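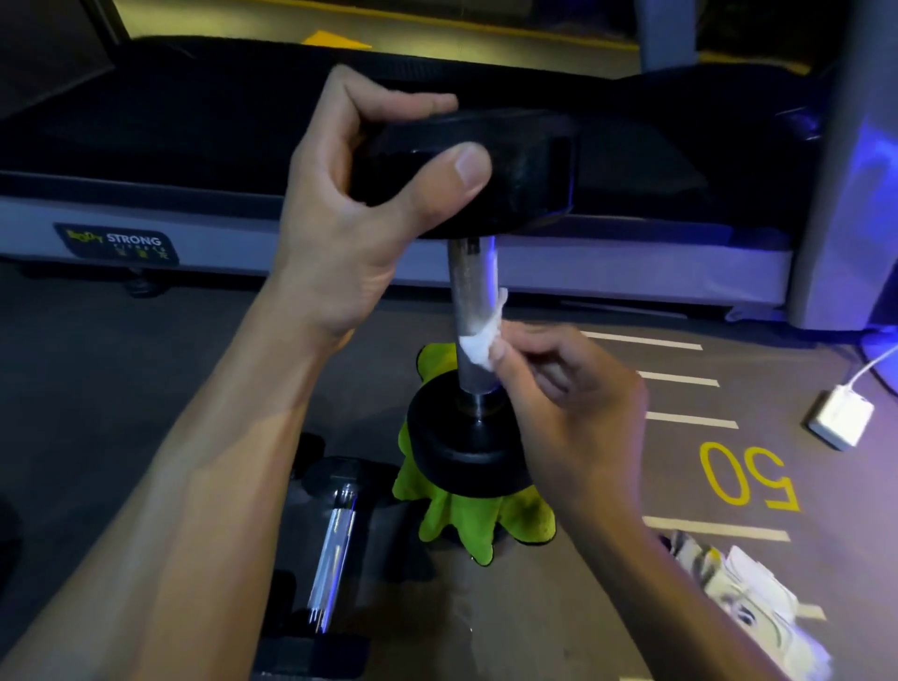 Left hand on the head, tissue on the bar.

November, bench book, paste and boards

8:10 am. Opened the press on the six Cilton covers and five of them are bananas. The sixth is flat, and I don't trust it.

For whoever reads this after me: these are the case bindings for the Cilton parish ledgers, gray board, Plollero cloth outside, plain paper inside. They went under weight yesterday afternoon looking like covers. This morning they rock when you tap a corner. All five curl toward the cloth, so the outside is pulling and the lining isn't pulling back hard enough. Textbook stuff. I own the textbook. It is holding up the short leg of the drying rack.

Things that changed since the spring batch, which stayed flat:

Paste. The spring lot was wheat, cooked by Ha-rang. This lot is the Plilitz starch, cooked by me.
Cloth. Same Plollero, new roll.
Board. We ran out of the old and started the Wei board.
Heating. Off in spring, on now, with the radiator behind the nipping press ticking like a taxi.

Changing four things at once is how I like to work, apparently. Going to try and pull them apart today before Hildegard Stöcker calls to ask about the ledgers, and she always calls before lunch.

8:45. Grain check first, because if the grain is wrong then everything else in this entry is literature. Cut a strip each way off the Wei offcuts and bent them. Grain is long on every piece, parallel to the spine, as marked. Did the same to the lining paper. Also long. Wet the corner of a lining offcut to be sure and it rolled up the way it should. Slightly disappointed. A grain mistake would have been stupid but quick.

Cloth next. Warp runs head to tail on the five bad ones. On the flat one too. So the flat one isn't flat for that reason.

9:20. Paste, then. My batch was 200 g of the Plilitz to 800 ml of water, going by the sheet that came in the bag. Ha-rang came in, looked in the pot, lifted the brush, and watched what fell off it for longer than was polite. Says it is thin for board work and fine for lining a map. Says the spring paste was stiffer, and that there was a recipe on the inside of the cupboard door. There is. I have hung my apron over it since August.

Recipe from the door, copied here so it exists in two places:

Wheat starch into cold water, stir smooth, leave it alone for a while. Heat low, stirring the whole time. It goes from milk to glue very suddenly and you will think you have ruined it. Keep going past that point until it turns glassy and pulls off the side of the pan. Cool with a skin of water on top. Push through the sieve twice. Do not skip the second sieving (underlined, in two different pens).

I skipped the second sieving. There are small lumps in my paste, and now there are small lumps under the cloth on cover three, where you can read them with a thumb.

10:00. Test pieces. Cut a set from the Wei offcuts, all the same size, grain marked in pencil on the back. Plan:

A – thin paste (mine), cloth and lining both.
B – stiff paste (door recipe, Ha-rang cooking), cloth and lining both.
C – thin paste on the cloth, stiff on the lining.
D – PVA straight from the tub on the cloth, stiff paste on the lining.
E – stiff paste on the cloth, no lining, to see how bad it gets.

D is there because I'm curious. Hildegard wants no PVA anywhere near the ledgers and has said so by letter, by phone and once across a parking lot. D will not be going to Cilton.

10:40. Board edges needed cleaning up before covering, since the guillotine has left a burr along one side of everything. Took it down with 200 and then finished with 400 on the cork block. The Wei board sands differently from the old stuff. The old one went to fluff; this one makes a fine gray dust that gets into the cloth if you don't brush it off, and onto your sandwich if you do. Dust mask is hanging by the window. Blade in the guillotine wants regrinding and I have put that on the list, under the other time I put it on the list.

11:15. Hildegard called. I said the covers were resting. She asked if resting meant warped. We have worked together too long.

She was pretty decent about it. The ledgers are going into boxes and won't be opened much before the reading room moves, so there's slack in the schedule. She did ask that the labels stay square to the spine this time, and I wrote that on my hand.

11:30. Ha-rang's paste is ready. It really is a different substance. Mine slides off the brush, this one has to be talked into it. Goes on in a thin even coat if you work it from the center out, and the cloth grabs right away, so there's a lot less time to nudge the turn-ins. I mitered the first corner too tight and had bare board showing at the tip. Redid it a board-and-a-half thickness from the corner, as you're supposed to, and as I tell students.

All five test pieces covered and lined by noon. Blotter each side, polyester, then pressing boards. Stacked them on the long bench away from the radiator. Weight on top is the usual collection: two flat irons, the brick in felt, a dumbbell laid on its side. Rubber heads sit nicely on a board and don't mark it, but the steel bar sweats or rusts or does whatever steel does in November, so it gets wiped before it comes near any paper. Please nobody put a bare one on the good blotters again.

1:15 pm. Lunch, then thought about the flat one. Cover six. Why you, cover six.

Turned it over and looked at the lining under the lamp. It's smoother than the other five and the paste line at the edge is a touch yellower. Smelled it. Compared with a spring cover from the shelf. I'm fairly sure I ran out of my batch at the end and scraped the bottom of the pot, where it had been sitting on the ring and thickening all afternoon. So cover six was lined with something nearer to the door recipe by pure laziness. That fits. It also means I can't claim the flat one as evidence of any skill.

1:50. Reread my own notes from the spring batch looking for the press time. The notes say "pressed as usual." Useless man. Asked Ha-rang, who says overnight plus most of the next day, with the blotters swapped for dry ones after the first hour and again before going home. Yesterday I swapped them once, early, and then went to see about my tires. So add that to the heap: damp blotters, thin paste with a lot of water in it, and a warm room pulling at whichever side got air first.

New rule for this bench, effective today. Write the press time. Write the swaps. If it went in at two, write two.

Test stack went in at noon. First blotter swap at one, dry ones in. Wet ones are on the line by the sink.

3:00. Rescue attempt on the five curled covers while the tests sit. Options as I see them:

Line them again with a second sheet in stiff paste and hope it pulls them back. Easiest, adds a bit of thickness, nobody at Cilton will ever know except Hildegard, who will know from the doorway.

Strip the lining, sand back, start the inside over. Cleaner, but the Wei board skins easily when wet and I could end up with craters.

Make new covers. There's enough Plollero left on the roll if the labels come from scrap. Hate this one.

Tried the second lining on cover five, it being the worst. Stiff paste, let the sheet relax for a few minutes so it was properly stretched before it went down, bone folder through silicone paper, turned in nothing. Within ten minutes of air it had begun to come back toward flat, and I got excited and put it under weight before it could overshoot. In at 3:20. Separate stack, other end of the bench, labeled so that it doesn't get mixed up with the tests.

Cover three has the lumps and is going to be remade whatever happens. Soaked the cloth off one corner to see how the board looked beneath, and it skinned exactly as feared. So option two is dead. Good to have a dead option.

4:40. Second blotter swap on the test stack. Did not peek. All right, peeked at E, the unlined one. It looks like a roof tile. Everything else went back under without being looked at.

Paste pot washed, sieve washed (both sides, it clogs from the back). Leftover stiff paste is in the fridge in the jar with the green lid, water skin on top, good for a few days. The thin stuff I thinned some more and labeled for map lining. Ha-rang has moved my apron to the hook by the sink and taped a new copy of the recipe to the door at eye level. My eye level, I notice, with some bending required on Ha-rang's part of the shop to read it.

For tomorrow: open the tests in order A to E, lay them on the glass, and measure the gap at the corners with the feeler gauges before they've had any air, then again after lunch. Open cover five last. Cut board for a new cover three. Order starch, the wheat kind. Move the drying rack away from the radiator, and find something else for the short leg.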